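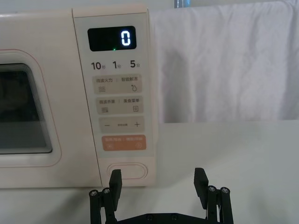 Section 4. Setting the time and power

Read this section through once with the oven unplugged, and then again standing in front of it. The panel is labeled in Chinese, and the maker's translated leaflet gets some of the names muddled. We use the names below all through this guide. If your leaflet disagrees, go by what is printed on the panel.

4.1 What the labels say

10秒 means 10 seconds.
1分 means 1 minute.
5分 means 5 minutes.
微波火力 means microwave power. It has wavy lines under it.
智能解冻 means smart defrost. It has a small drop-like mark under it.

The three times sit in a row under the display. The power and defrost labels share one panel directly below them.

4.2 Before first use

1. Set the oven on a flat, solid surface and leave a clear gap behind it and at both sides. The gap in the maker's leaflet is the minimum. More is better.
2. Plug it straight into a wall outlet that matches the rating plate. Do not use an extension cord, whatever the seller told you about heavy-duty ones.
3. Check that the door closes flush. Do not run the oven if it doesn't.
4. Put a microwave-safe cup of water inside before you try out any of the settings.

CAUTION: Never run the oven empty. "Just for a second, to see if it works" counts as running it empty.

4.3 Building up a cooking time

1. Close the door.
2. Enter the time using the 10秒, 1分 and 5分 settings. Each press should add its own amount to the total. For 2 minutes, use 1分 twice.
3. Read the total on the display before you start. If it isn't what you meant to enter, cancel and enter it again.
4. Start the oven and stay in the room.

Note: There is no good reason to reach for 5分 first. Package directions are often written for a stronger oven, but some are written for a weaker one, and you won't know which until you have burned something. Start short, stir, and add 10 seconds at a time.

4.4 Choosing a power level

1. Use 微波火力 to step through the levels.
2. Stop at the level you want, then enter the time as in 4.3.
3. For soup, leftovers with sauce, or anything with a skin on it, try a middle level before full power.

Note: Sutcliffe's recipe cards ask for "50 percent." The steps on your oven may not line up with that number. Pick the nearest one and check the food.

4.5 Smart defrost

We have doubts about the word "smart." Riet Meijer tried 智能解冻 on ground beef in our Drelonham kitchen and got cooked edges around a frozen middle. Bread rolls did better. Use it like this:

1. Take off all packaging, trays and ties.
2. Put the food on a microwave-safe plate and choose 智能解冻.
3. Stop halfway, turn the food over, and pull apart whatever has softened.
4. Let it stand for 8 minutes before deciding it needs more.

CAUTION: Cook thawed meat right away. Do not put partly warmed meat back in the freezer.

4.6 If something seems wrong

The total won't change: open and close the door, then enter the time again.
The oven won't start: check the door first and the outlet second.
You see sparks: stop the oven, unplug it, and look for foil or a metal rim.

Do not open the outer case for any reason. Parts inside can hold a dangerous charge after the plug is out. Questions about this section go to Gerrit Michiels at Wirkico, who will want the model number from the rating plate.

Section revised 5 May 2021.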